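Workshop notebook – play kitchen set
14 August 2018

Box from Codport came at last. Shagufta Bajwa signed for it and left it on my chair, so I found it by sitting on it. No casualties.

Job for the week is to get the Malitz kitchen set sorted before it goes into the September loan batch. Last year's set went out with a teapot lid that belonged to a different teapot and we heard about it until Christmas.

Went through the plastics first. Warm water, the mild soap, the soft brush. The Jikau soap leaves a film on the smooth pieces, so I rinsed twice and then a third time out of spite. 54 pieces washed, 31 of them food, which tells you what the set's designers think a kitchen is for. Everything dried overnight on the rack by the window.

Banana: the peel is the weak point, as on every toy banana I have met. Bent each flap back and forth 95 times (I lost my place once and started over, so one flap has had a harder life than the others). No whitening at the fold. Passing it, with a note to look again when it comes home.

Plates: the catalog calls the color "heather." Shagufta says it is mauve, I say it is gray, and the label printer only allows eight characters, so mauve it is.

Moved on to the white table after lunch.

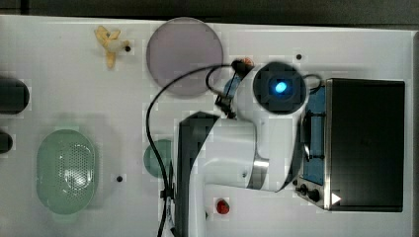 Oven and plate

The black one with the blue panel and the two knobs. I keep writing oven and Shagufta keeps correcting it to microwave. There is no paperwork either way. It goes in the register as "oven/micro" and whoever borrows it can cook as they please.

It takes up more table than I had allowed for. On the right-hand side it still leaves space for the big plate and the banana, but a full place setting would be a squeeze. For the loan sheet: recommend a table at least 180 cm long, or children with short elbows.

Knobs tugged, twisted and tugged again. Both stayed on. Wiped the top with the gray cloth, then with a different cloth to get the gray cloth's lint off. Black top was a brave choice by somebody.

Big plate sits flat, no rocking. Would like one more the same size – asked Kakakhel for a price, they sent a price for bowls. Asked again.

Still to do

Labels on the undersides, small ones.
Find the second teapot. It was on the shelf Friday.
Ask Shagufta whether the food goes in one bag or two. I vote two, she will want a tin.
Loan sheet: fix "bannana." It has been that way through three printings and I typed it.
Kakakhel, re: plates, flat ones.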